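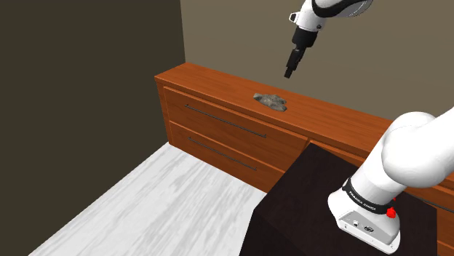
Sim cell, gripper over the rock, fingers clear of the dresser top.

Monday checks, 13 January 2020 (Gordon Campbell)

Base housing and black band: OK
Connector fitting, left of the last link: OK, I always look here first!
Finger closing: OK, 25 cycles
Collision shape, rock: FIXED. Mine was too fat (sorry, Beatriz), so I rebuilt it.
Drawer handles: not checked, I ran out of morning
Joint limits: 3 warnings, see the Nelach log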